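オルクデン(Orkden)公開見学会に行ってきた 「手で教えるロボット」は本当に教わっているのか

見学記/2025年6月1日

駅からバスで17分、工業団地の終点で降りると、倉庫を改装した二階建てがオルクデンの開発拠点だった。受付で名札と薄い冊子を渡され、表紙には「教えるのに、専門知識はいりません」とある。この一文を確かめに来たようなものなので、まず冊子を鞄にしまった。先に読むと、書いてある通りに見えてしまう。

前提として書いておくと、私は部品の箱詰め工程を十年以上見てきた人間で、ロボットの導入に二度立ち会い、二度とも途中で撤去している。だから点が辛い。そのつもりで読んでほしい。

参加者は38人。三班に分かれ、私の班の案内役はレシェク・パヴウォフスカさんだった。教示チームの所属で、説明は早口だが質問にはきちんと止まって答えてくれる。ほかの班を受け持っていたのはエヴァンシア・スパノスさんとダニロ・ハビエルさん。広報の人が案内する見学会は多いが、ここは全員が現場の担当者で、その点は素直によかった。

最初に会議室で二十分ほどの座学。教え方は二通りあるという。一つは直接教示で、人が腕の先をつかんで動かし、その軌道を記録する。もう一つは遠隔操作で、手元の操作装置を人が動かすと、離れた腕が同じように動く。同社は後者に力を入れていて、操作ソフトを「Prurberg」、記録した動作から学習させる側の仕組みを「Zaris」と呼んでいる。名前が二つあると別々に売られるのかと身構えるが、聞いたらやはり別契約だった。

座学で映された動画は、どれもよくできていた。袋をつかむ、蓋を閉める、布を広げる。ただ、早送りの表示が右下に小さく出ているものが何本かあり、等倍のものと並べて流すのはどうかと思う。隣の席の人も同じところを見ていたらしく、「今の何倍速でした?」と手を挙げていた。レシェクさんは正直に、ものによって違うと答えた。答えになっているような、いないような。

そのあと一階の実演へ移った。

作業台は白く、照明が強い。課題は、台の上の緑色の立方体をつかんで、決められた位置へ移すこと。拍子抜けするほど単純だが、教示の基本を見せるにはこれがいいのだという。操作席に座ったのはレア・ダリサイさんで、三年目のオペレーターだそうだ。

見ていて感心したのは、腕の動きより彼女の止め方だった。立方体が斜めを向いているとき、指を近づける前に必ず一拍置いて、手首の角度を合わせてから進む。迷っているのかと思って聞くと、迷った動きを記録に残さないために、いったん止まって決めてから動かすのだという。ふらふら探りながら近づくと、その探りまで手本になってしまう。なるほどと思った。同時に、冊子の表紙を思い出した。これは専門知識ではないのか。

本人に聞いてみたところ、見られる手本を作れるようになるまで、ひと月はかかったと話していた。隣でレシェクさんが「簡単な作業なら初日からできます」と補足したので、簡単な作業とは何かと重ねて聞いた。立方体の移動は簡単な部類に入るらしい。うちの現場で、立方体だけが一個ずつ白い台に置かれてくる工程があれば、ぜひお願いしたい。

実演は次に、記録をもとにした自動運転に移った。先ほどと同じ台、同じ立方体。腕はそつなく動いた。つかんで、運んで、置く。拍手も出た。
私の班では、参加者の一人が立方体の置き場所を変えてもいいかと申し出て、許可が出た。台の中央寄りなら問題なくつかむ。端に近づけると、近づいてから少し下がり、角度を変えてもう一度行った。三度目で片方の指が立方体の角を押し、くるりと向きが変わったところで係の人が止めた。壊れたわけではないし、失敗を隠さなかったのは立派だと思う。ただ、端の配置が手本に少なかったというのが理由なら、どこまで手本を集めれば足りるのかという話になる。

そこで件数を聞いた。この立方体の課題に使った手本は300件。もう少し複雑な、部品をトレーに並べる課題では2,000件だという。一件ずつ、人が操作席に座って動かしている。

この数字を多いと見るか少ないと見るかは人による。同じ班の学生さんは「少ないですね」と言っていた。研究をしている人の感覚ではそうなのだろう。私の感覚では、人を一人張りつけて何日も同じ動作を繰り返させ、その間ラインは動かず、品種が変わったらまた集め直すのかという計算が先に立つ。品種が変わった場合の追加件数は、部品の形しだいとのことで、目安は出てこなかった。照明が変わった場合についても聞いたが、「ある程度は吸収します」。この「ある程度」に、私は過去二回お金を払っている。

照明についてはもう少し書いておく。あの台は明るすぎる。白い面に緑の立方体で、背景に紛れるものが何もない。うちの棚は灰色で、部品も灰色で、油が付いていて、夕方には西日が入る。実演を見やすくする工夫だと言われればそれまでだが、見学者にとっての見やすさと、カメラにとっての見やすさは分けて説明してほしかった。

参加者の体験コーナーもあった。一人三分、操作装置を握って立方体をつかむ。私もやった。指の開き具合は手元のレバーでそのまま伝わり、思ったより遅れは感じない。装置としての出来はいいと思う。難しいのは奥行きで、立方体の手前まで来ているのか、まだ離れているのかが画面だけではつかみにくい。影を見るといいですよとレアさんに教わって、立方体の下にできる影と指の先を見比べるようにしたら、ようやくつかめた。二回目は向きを合わせるのが甘く、斜めに挟んで落とした。

面白かったのは、私の操作も記録されていて、あとで再生してもらえたことだ。自分の迷いが全部入っている。行き過ぎて、戻って、開きすぎて、閉じかけてまた開く。これを手本にしたらどんな動きを覚えるのかと聞いたら、こういう記録は選別で外すという。では誰が外すのか。人が再生を見て外す。専任がいて、それがロサリンダ・エストレーリャさんだった。

ロサリンダさんの机は実演区画の奥にあり、予定にはなかったが少し話を聞かせてもらえた。記録を一件ずつ見て、使うものと使わないものに分け、理由を短く書き添える。オペレーターごとに癖があり、右から入りたがる人、つかむ前に指を大きく開く人がいるそうだ。癖が混ざりすぎると動きが中途半端になるので、同じ課題はなるべく同じ人の記録で揃える。冊子にはこの仕事のことが一行も書かれていなかった(帰りのバスで確認した)。今日いちばん聞く価値のある話だったと思うのだが、パネル展示にもない。

最後に質疑。関心が集まったのはやはり費用で、他社の名前を挙げて比べる人もいた。導入先の例としてバニェス(Bañez)という食品容器の会社が紹介され、1月から試験的に一台入れているとのこと。稼働率を聞いた人がいたが、先方との取り決めで出せないという返事だった。出せない事情はわかる。わかるが、例として出すなら何か一つは数字がほしい。

私からは二つ聞いた。教える人が辞めたらどうなるか。記録は残るので動作は続けられるが、追加の教示は別の人が慣れるところからになる。もう一つ、止まったときに現場の人間が自分で直せるか。つかみ損ねからの復帰は遠隔操作で割り込めばよく、その割り込みも手本として貯められるそうだ。これは悪くない。止まるたびに業者を呼んでいた過去二回と比べれば、大きな違いだ。ただし割り込む人を常に置いておけるかどうかは、こちらの人繰りの問題として残る。

全体として、操作装置の出来と担当者の率直さには好感を持った。売り文句のほうは信用していない。「専門知識はいりません」と言うなら、レアさんのひと月とロサリンダさんの選別作業を、費用の欄に書いておいてほしい。うちで検討するとしたら、灰色の部品を一箱持ち込んで、こちらの照明に近い条件で試させてもらってからになる。持ち込み試験は受け付けているそうで、申込書はもらってきた。試験の手本を誰が作るのかという欄は、まだ空白のままにしてある。

交通の便について。帰りのバスは本数が少なく、質疑が延びたせいで一本逃した。停留所に屋根はない。次回行く人は、飲み物を先に買っておくといい。会場の自動販売機は小銭しか使えなかった。

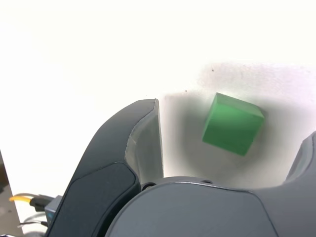 実演の課題に使われていた緑の立方体と、開いた状態のグリッパー。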